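Lakon needed 2 goals in the last ten minutes and got one. The striker hit the post with his left foot, the bad one, and the ball rolled back to the keeper. He walked off without swapping shirts. There were 860 people in the ground and most of them had come from Grunton.

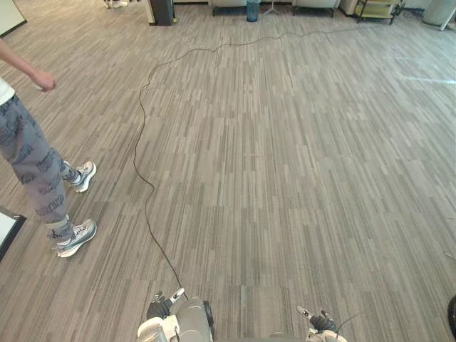 ZORURUM, June – The letter came from Gwynne, two divisions down. They wanted him for a season, wages paid monthly, a room above the club shop. He read it twice at the kitchen table. The shirt on offer was number 69. He rang them before lunch and asked what time training started.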